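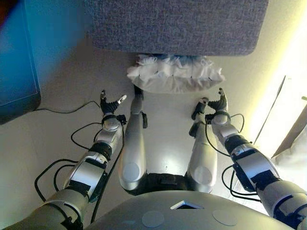

Abb. 4: Grundhaltung, Ansicht aus der Kopfkamera. Beide Hände geöffnet, knapp über dem Boden.

4.2 Vorführen einer Aufgabe per Fernsteuerung

Dieser Abschnitt gilt für Arbeiten in Bodennähe mit weichem, formlosem Material (Papier, Vlies, dünne Stoffe). Für das Führen der Arme von Hand ist Abschnitt 4.3 maßgeblich. Die Einrichtung des Bedienplatzes nach Abschnitt 3 muss abgeschlossen sein.

VORSICHT
Quetschgefahr im Bereich der Arm- und Handgelenke. Während die Kopplung aktiv ist, darf sich keine Person in Reichweite der Arme aufhalten. Der Not-Halt ist vor jeder Sitzung zu prüfen.

Vorbereitung

1. Roboter in die Grundhaltung bringen. Die Beine sind nach vorn gerichtet, die Arme nach vorn ausgestreckt.
2. Kabelverlauf an beiden Armen kontrollieren. Die Leitungen dürfen in Bögen durchhängen, müssen jedoch in jeder Armstellung frei von den Gelenkringen bleiben.
3. Leitungen auf dem Boden so verlegen, dass sie außerhalb des Greifbereichs liegen. Kreuzt eine Leitung die vorgesehene Bahn einer Hand, ist sie vor dem Start umzulegen.
4. Material vor den Füßen ablegen. Es soll für beide Hände erreichbar sein, ohne dass der Rumpf geneigt werden muss.
5. Am Bedienplatz die Software Sorivico starten und das Profil »Boden, beidhändig« laden.

Hinweis: Starkes Seitenlicht kann helle Bereiche des Bodens überstrahlen. Weißes Material hebt sich dort nur schwach vom Untergrund ab. In diesem Fall ist die Belichtung im Menü »Kopfkamera« fest einzustellen — die Automatik bleibt für die gesamte Sitzung ausgeschaltet.

Kopplung herstellen

6. Bediengriffe aufnehmen und in eine Haltung bringen, die derjenigen der Roboterarme möglichst nahekommt.
7. Freigabetaste an beiden Griffen 2 Sekunden gedrückt halten. Die Statusanzeige wechselt von »Bereit« auf »Gekoppelt«.
8. Jede Hand einmal langsam schließen und wieder öffnen. Folgt eine Hand verzögert oder unvollständig, Kopplung trennen und den Abgleich nach Abschnitt 3.5 wiederholen.

Aufgabe vorführen

9. Aufzeichnung starten. Vor der ersten Bewegung eine kurze Ruhephase einhalten.
10. Hände nacheinander an das Material heranführen. Die Fingerspitzen nicht auf den Boden drücken.
11. Material greifen, anheben und am vorgesehenen Ort ablegen. Gleichmäßig arbeiten; ruckartige Korrekturen werden als Teil der Bewegung mit aufgezeichnet.
12. Hände öffnen, in die Grundhaltung zurückfahren, Aufzeichnung beenden.
13. Vorführung als »gültig« oder »verworfen« kennzeichnen. Abgebrochene Griffversuche gelten als verworfen, sofern der Arbeitsauftrag nichts anderes bestimmt.

ACHTUNG
Material, das unter einem Möbelstück oder einer Polsterkante liegt, ist nur von der freien Seite her zu greifen. Die Hände dürfen nicht unter die Kante geführt werden. Meldet die Steuerung den Fehler 2,601 (Drehmoment Handgelenk), Kopplung sofort trennen und den Arm erst nach Sichtprüfung wieder freigeben.

Die Sitzungsdaten werden im Verzeichnis Umau abgelegt. Eine nachträgliche Änderung der Kennzeichnung ist nur mit Leitungsrechten möglich, siehe Abschnitt 6.1.

Plalo Systemhandbuch, Teil B — Stand: 2. September 2026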